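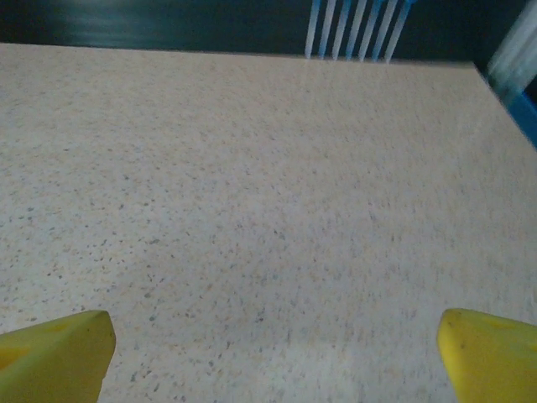
The counter surface, looking toward the far edge. Gray, tan and light brown flecks on pale beige.

Speckled Surfaces, Up Close

28 Jul 2026
By Hauwa Bassey

I have never trusted a speckled surface. People tell me it hides crumbs, and I believe them, which is exactly my problem with it. Anness, the showroom people, call this sort of look "calm and forgiving." I call it a good place to lose a sesame seed.

Pantelis Kalogeropoulos at Ellgate has been trying to win me over for months. His argument is that plain white shows every ring and plain black shows every fingerprint, so you may as well have the flecks. Maybe. I wiped down a speckled counter every night for 4 years and still found toast under my elbow in the morning.

The color is fine, I'll give him that. It goes a bit washed out where the light lands on it, and I'd want to see a sample at home, in the evening, before handing over any money. Samples always look better in the shop - they did last October too.
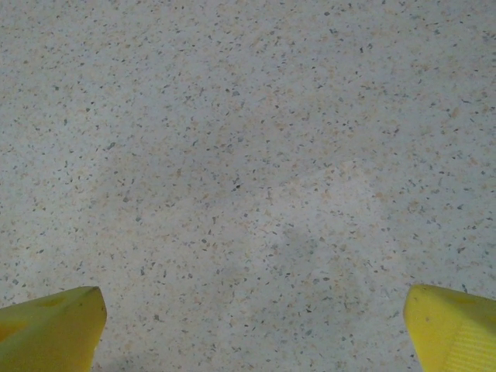 Close up, with dark gray chips among the beige and peach ones. No grout lines in this part.

I like this one more than I expected to. The chips are all different sizes and some look like little splinters. Would I live with it? Ask me after a winter of muddy boots.

124 views | 4 comments | Share

Recent galleries
Okonkwo Tile: The Sample Wall
Butcher Block, Two Years On
Trostamwood Shelving, Before and After
Is Grout Ever Really Clean?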